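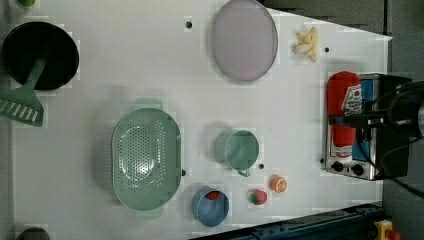 Frying pan, spatula and the toy bananas on the white table.

I finished my last interview for the caregiver study in April and have been meaning to write something down before I forget how the work went. I was on it for a year and a half, first making phone calls, then going to people's homes, then reading transcripts and putting codes on them. A few people asked in the comments what a research assistant does all day, so this is partly for them.

The study was about adults who look after a parent or a spouse at home without pay. Catinca Dumitrescu ran it. What she wanted to know was how these people sleep, and whether a short program of phone calls with a trained coach would help them sleep more. Half the people got the calls and half got a booklet. The ones with the booklet were offered the calls later.

We mailed 1,602 letters. I stuffed a good share of them. From 1,207 addresses we never heard a word, even after the second mailing and the postcard. I had taken a methods class where response rates were a number in a table, and I could tell you why a low one is a problem. Folding the letters gave me a different feeling for it. You start to think about the kitchen counters they're landing on.

We ended with 300 people who did the first full interview. Catinca was happy with that. I was tired.

The phone part was a script. You read it exactly as written, including the awkward places, and if someone asks what a question means you read it again. I was bad at this. A woman would say, "What do you mean by 'rested'?" and I'd want to tell her. So-yul Na listened to my practice calls and wrote down every place where I'd changed a word. She had two pages on the first one. On the fourth she had three lines, and she let me start.

The rule makes sense if you think about what the answers are for. If I explain "rested" one way and So-yul explains it another way, we've asked two questions and filed them under one number. I understood that. It still felt rude to do to a person who was up at three in the morning changing sheets.

Home visits were for the people who agreed to wear the wrist monitor. The one we used was a Tisik, a gray band with no screen, and they wore it for 15 nights. I'd drive out, show them how to put it on, do the longer interview, and come back later to pick it up. Most of my visits were in Drastside and the streets behind the old rail yard, where the house numbers skip and you have to ask. I learned to leave early and to use the bathroom first. I also learned to say yes to the coffee. I turned it down the first few times to be polite, and those interviews were short and stiff. With a cup in my hand I was a guest, and people talk to a guest.

One man took care of his wife, who'd had two strokes. He answered every question with "fine." Sleep was fine, mood was fine, appetite was fine. Then I packed up my bag and he walked me to the car and talked for forty minutes in the driveway. None of that is in the data. The recorder was off, and what he said out there he said to me. I wrote in my field notes that the participant spoke further after the interview ended, and I left it at that. Iulian Mihăilă, who handled the data, asked me later if I could at least mark whether it was about sleep. It was, all of it. I marked yes.

Then came the coding, which took the whole winter. Every long interview was typed up and two of us read it separately, marking passages with labels from a codebook. "Night waking, care recipient." "Night waking, worry." "Help from family, refused." After each batch we compared. Chutima Nakpan was my partner for this and we disagreed constantly in the beginning. She marked "resentment" in places where I'd marked "fatigue," and I thought she was being harsh. We'd sit with the printout and argue over one sentence. In the end we wrote a rule that resentment had to name a person. If somebody said "I can't do this anymore," that was fatigue. If they said "my brother could come on weekends and he doesn't," that was resentment. After that we agreed most of the time.

We had software for it called Zekum. It did the job, but it lost my highlights twice, so I kept a paper copy of everything in a locked drawer the way the protocol said to. If you're starting out on something like this, read your protocol about paper before you print anything. Mine had a page and a half on drawers.

I can't say much about results. The paper is with reviewers and it isn't mine to announce. I can say that the coaching calls were the part people brought up at the last interview without being asked. Several of them mentioned the coach by first name. Whether that shows up as more hours on the wrist monitor is a separate question, and one that Iulian has been working on for months.

Some things I'd do differently. I'd write my field notes in the car before driving off. I waited until evening too often and the notes from those days are thin. I'd ask for a second phone, too. I gave my own number to a few participants early on, and one of them still calls. I don't mind, but it was against the rules and I had to report it.

Paula Ursu, who shared the office with me, asked if I'd apply to the doctoral program after this. I've gone back and forth. I like the visits and I like the arguments over the codebook. I don't like writing grant reports, and from what I saw of Catinca's week, that is most of it. There's a job open at Meinecke, the home care agency on the north side, doing intake visits. It's the same drive and a lot of the same kitchens, and at the end of the visit you can send somebody over to help. I've filled out the application and haven't sent it yet.

My mother is coming to stay next month, so posts may be slow. If you left a question on the last one about consent forms, I've seen it and I'll answer there.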